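Druvberg Supper Club
Minutes of the members' meeting, Jul 3, 2023

Present: Godelieve Wouters (chair), Riet Van Dijk (minutes), eleven members, and one gentleman who had come for lunch and was too polite to leave.

1. Minutes of the last meeting
Approved, after the word "inedible" was changed to "firm" in the paragraph on the March dumplings. The cook has seen the new wording and is speaking to us again.

2. Money
The account stands at $3676, up from last time, mostly thanks to the herring evening. Takings on the night were $1689. Fish, rye bread and the accordion came to $921, and the accordion was the largest item after the fish. A member asked whether we could have less accordion. Godelieve said the player charges the same for one hour as for four, which the meeting agreed was the trouble.

3. Supplier for the fall menu
Two offers came in for smoked meats and cheese. Vītola is cheaper but delivers only before six in the morning. Timum delivers at any hour and charges as though each of those hours were midnight. Samples of both were passed around and the discussion stopped for a while. Vītola was chosen, nine votes to two. Godelieve will meet the van, having made the mistake of mentioning that she gets up early.

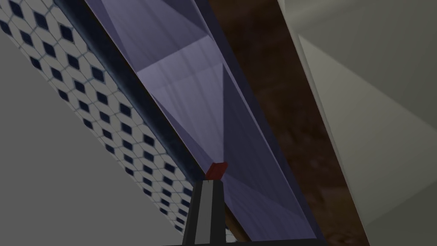 The menu for the Nasirow dinner took up most of the meeting. Riet proposed lamb with apricots, rice with a proper crust, and a yogurt soup that can be made the day before. Three members wanted a fish course as well and were reminded of the herring evening, when the curtains had to be sent out. On the look of the printed menu, Riet suggested a border of dark blue diamonds on white, like the tile in the picture, with the tumbling-block pattern run down one side only. Godelieve feared that people would get dizzy before the wine. Riet replied that this would save on wine. Carried, with the border to be kept narrow. We will print 216 copies, the printer being unwilling to discuss a smaller number.

5. Complaints
One, about the soup spoons, which are said to be too deep. The complaint was noted. So was a second complaint, raised on the spot, that the first had already been noted twice this year.

6. Dessert
Put off again. The honey cake party and the poppy seed party each brought a cake as evidence — both were eaten in full, and neither side would admit to having changed its mind. Riet will bring a third cake next time, with no poppy seeds or honey in it, and has asked members not to make speeches at it.

7. Any other business
The cellar key has been found. It was in the cellar door. The gentleman who came for lunch asked for the bill and was signed up as a member.

Next meeting after the Nasirow dinner, at the long table by the kitchen. Bring your own spoon if you feel strongly.

Minutes taken by Riet Van Dijk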